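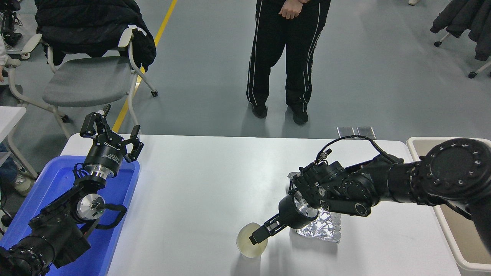

Can you put foil and paper cups in the same recycling bin?
Usually you shouldn't, and a good share of the cups don't belong in any household bin except the trash.

Clearing the Table
Posted November 26, 2019

I've been skeptical of the after-lunch sort since Skerkstead started pushing it on every shared building in town. The poster by our sink has 3 colors and a smiling leaf. It tells you where a cup goes. It doesn't tell you what a cup is, and that's where most of the trouble starts.

Take the cup first. Pale, light, small enough to hold with two fingers, and everybody calls it paper. Most paper cups have a thin plastic lining, and a plant has to be set up to separate the two. Ours isn't. I called and asked, and the man on the phone was cheerful about it. Poul Østergaard still rinses his and stacks them by the sink, 5 at a time. I've told him where they end up. He says it's good practice for when the rules change, which I suppose they might in December, when the Lungu contract is up for renewal.

What I'd do with a cup: pour out whatever's left in it, then put it in the trash and get on with your day. If you want to feel better, bring a mug.
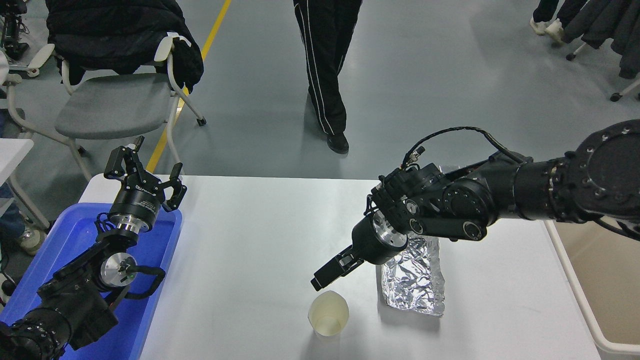 Foil is another matter, and I'll admit I was wrong on this one for years. Clean aluminum foil is worth saving. The catch is size. A flat little scrap slips through the sorting screens with the bottle caps, so crumple it up and keep adding to it until you have a ball the size of a fist. Foil with cheese baked onto it is trash, whatever the leaf says.

Troels Hjaltadóttir wants us to buy the Plostus sorting station, which costs 500 and has a separate slot for foil. I've read the leaflet twice — it's a box with holes in it. The folks over at Wevville have one, and people drop cups in the foil slot all day long.

A bin on the floor and a person who looks at what's in their hand will do the same job. I'll come back to lids and straws when I've had an answer from the plant about them. So far they've only sent me another poster.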